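We use cookies to improve your visit. OK | Settings

Peach towels going stiff, and how do you fold them so they stay folded?

posted by eston_laundry - 2019-11-15

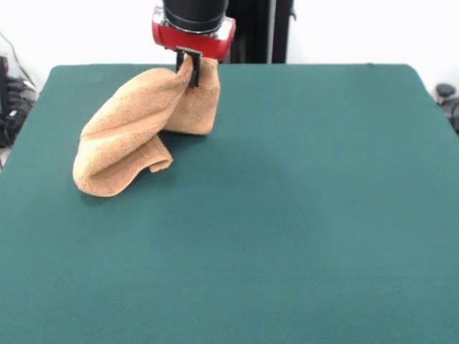
Have a set in this color, terry, the fluffy loopy kind. After a few months they come out like cardboard. Also the edges never line up when I fold, pile just slumps over on the shelf. Washing at 102 F, normal detergent, softener every time. Do I need a hotter wash or diffrent soap? Short on time so nothing fancy please.

12 shares

marlowe2000

Drop the softener. It coats the loops. Cup of white vinegar in the rinse for 2 washes, no detergent, then go back to half the detergent you use now. Dryer on medium, 60 minutes, take them out and shake hard before folding - grab two corners and snap.
For folding: flat on a table, smooth it with your forearm, long sides in to the middle, then in half, then in half again. Hem edges inside, fold facing out on the shelf. Mine stay put.

tubsandtiles

just buy new ones lol

pegbasket

Agree on softener. Would not go much hotter with that color, mine faded to a sort of beige by March. Dont overload the drum either, towels need room. I roll instead of fold, takes less shelf and no edges to line up.

Was this helpful? Yes 9 No 2
3 comments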